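古着の交換会「めぐる服の日」、9月に2回目の開催へ ホディコ通り商店会

2019年6月21日

着なくなった服を持ち寄り、気に入った服を持ち帰る交換会「めぐる服の日」が、9月にホディコ通りの集会所でふたたび開かれることになりました。春に初めて開かれたときには、朝のうちから紙袋や風呂敷包みを抱えたご近所の方々が次々に訪れ、お昼を過ぎてもおしゃべりの声が絶えなかったという、なんともにぎやかな催しです。「次はいつなの」と商店会の店先で尋ねる方があとを絶たず、それならば衣替えの時期に合わせてもう一度やりましょう、ということで話がまとまりました。

呼びかけ人は、通りの中ほどで洋服のお直し店「ファラル」を営むパリサ・アッバシさんです。裾上げやファスナーの付け替え、ほつれの始末など、毎日さまざまな服を預かるなかで、アッバシさんには気になっていることがありました。お客さんが仕上がった服を受け取りながら、「うちの箪笥にはまだまだあるのよ、着ないんだけど捨てられなくて」と、少し困ったような顔で話していかれるのだそうです。

「お母さまが縫ってくれたブラウスとか、お子さんが小さいころに着ていた上着とか、みなさん一枚ずつにお話があるんですよね。ごみの日に出すのはしのびないけれど、しまっておいても誰も着ない。それなら、顔の見える人に着てもらえたらいちばんうれしいんじゃないかしら、と思いまして」とアッバシさん。最初はお店の奥の小さな部屋で、常連さんだけを集めてお茶でも飲みながら、というつもりでしたが、話を聞いた人がまた別の人に伝えて、とてもお店には入りきらない人数になってしまい、集会所を借りることにしたといいます。

交換の仕組みはごく簡単なものです。受付で持ってきた服を渡すと、1点につき1枚の木札がもらえます。その木札で、会場に出ている服のなかから好きなものを選んで持ち帰ることができます。値段はつけず、高い服も安い服も同じ1枚です。子ども服は木札がなくても2点まで選べることになっていて、これは「子どもはすぐに大きくなるから」というアッバシさんの希望で決まりました。木札が余った場合は次回まで取っておくこともできますので、どうかなくさずに、お財布や引き出しの隅にでも入れておいてくださいとのことです。 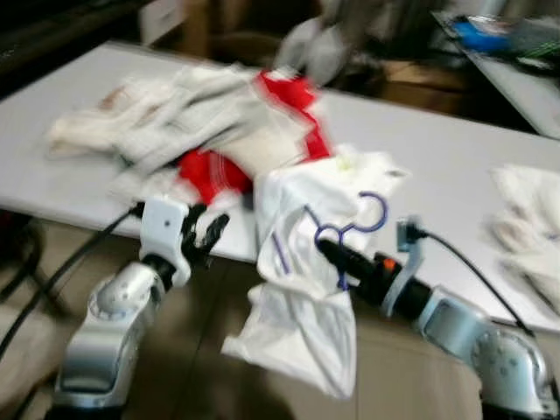
白い布ものの間から、鮮やかな赤い服がのぞく台の上

会場では、たためる小物は台の上に、丈のある服はハンガーに掛けて、というのがおおまかな決まりです。もっとも、手に取っては戻し、また手に取っては鏡の前へ、ということが一日じゅう続きますから、きちんとたたんだはずのものもじきに山になってしまいます。前回は、たたみ直しをしていた方がいつの間にか自分の服選びに夢中になっていた、などという話もあり、アッバシさんは「それでいいんです、デパートではないのですから」と笑っていました。山の下のほうから思いがけず好みの一枚が出てくるのも、こうした催しの楽しいところでしょう。

前回、とりわけ人気を集めたのは白いシャツと、洗いざらしの木綿のものでした。流行に左右されず、どんな年代の方にも合わせやすいのがよかったようです。反対に、最後まで残りやすかったのは冬物の重いコートで、春の暖かい日に持って帰るには気が進まなかったのかもしれません。9月であれば寒い季節がすぐそこまで来ていますから、今度はコートやセーターにもよい行き先が見つかるのではないかと期待されています。押し入れの奥に冬物を眠らせている方は、ぜひ早めに出して風を通しておいてください。

また、今回はあらたに「お直し相談の机」が設けられます。せっかく選んだ服でも、袖が少し長い、腰回りがあと一息きつい、ということはよくあるものです。相談の机では、アッバシさんが服を見ながら、直せるものか、自分で直すならどこから手をつければよいかを教えてくれます。簡単なボタン付けなら、その場で針と糸を借りて挑戦することもできます。「針を持つのは学校以来だわ、という方こそ来てほしいんです。うまくいかなくても、ほどけばまた最初からできますから」と、なんとも心強いお言葉です。

同じ通りの喫茶店「クロウ」も、当日は集会所の入り口で温かいお茶と焼き菓子を出すことになりました。春の会では、服選びに疲れた方々が座るところを探して階段に腰かけていたそうで、それを見かねた店主が、今度は椅子も一緒に持って行きましょうと申し出たのだそうです。お茶をいただきながら、選んだ服を見せ合ったり、どこの家から来た服なのかを当て合ったりするのも、なかなか楽しい時間になりそうです。
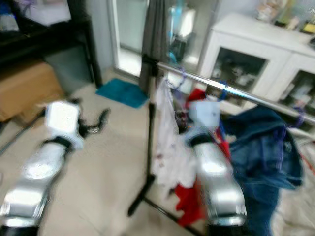
さて、持ち込みについてはいくつかお願いがあります。服はあらかじめ洗濯をして、よく乾かしてからお持ちください。持ち込みはお一人13点まで。下着と水着、大きな破れのあるものは受け取れません。ボタンが一つ取れている、裏地が少しほつれている、といった程度でしたら大丈夫ですので、その旨を受付でひとことお伝えください。小さな札に「ボタンなし」「裏地ほつれ」などと書いて服につけておきます。針仕事の好きな方は、かえってこの札のついた服から見て回るのだそうです。

もう一つ、前回とても好評だったのが「ひとこと札」でした。服を持ってきた方が、その服にまつわる思い出や着心地のことを短く書いて、襟元に結んでおくというものです。「就職して初めてのお給料で買いました」「この上着を着た日はなぜか雨が降りません」「姉のお下がりですが、姉より私のほうが似合っていたと思います」など、読んでいるだけで頬がゆるむような札がたくさん集まりました。服は持ち帰らずに札だけを一枚一枚読んで歩く方もいらしたほどで、今回も受付に紙とひもが用意されます。書くかどうかはもちろん自由で、お名前を入れる必要もありません。

催しが終わったあとに残った服は、隣町の布再生工房「シェフチュク」が引き取り、着られるものは仕分けをして次の機会へ、傷みの強いものは裂き織りの材料や雑巾に生まれ変わらせます。前回引き取られた布から織られた敷物は、いまファラルの店内の椅子に敷かれていて、お客さんのなかには「この青いところ、うちの主人の寝間着じゃないかしら」とおっしゃる方もいるそうです。裂き織りに興味のある方は、当日、工房の小さな織り機に触れてみることもできます。

アッバシさんがこの通りに店を開いたころは、知り合いもほとんどおらず、お客さんが一人も来ない日には、窓辺で自分の服ばかり直していたといいます。「あのころの私に、こんなにたくさんの人が服を抱えて来てくれるのよと教えてあげたいですね。春の会のあと、道で見覚えのあるスカートとすれ違いまして、ああ、あれは角のお宅の奥さんのだわ、よく似合っているわ、と思ったら、うれしくてつい後ろ姿をずっと見送ってしまいました」

今年の交換会は入場無料で、予約も要りません。服を持って来ない方も、お茶だけの方も歓迎です。受け付けた服を並べる手伝いをしてくださる方も4人ほしいとのことで、こちらは事前にファラルの店頭でお声がけください。お手伝いの方には、開場前に木札を2枚お渡しします。

詳しい日取りと開場時刻は、8月に入ってから集会所の掲示板と、ファラル、クロウ両店の店先に貼り出されます。集会所には駐車場がありませんので、荷物の多い方は裏の通用口で先に服を降ろすことができます。雨の場合も予定どおり開かれますが、その日は傘袋の用意がありますので、ぬれた傘は入り口でお入れください。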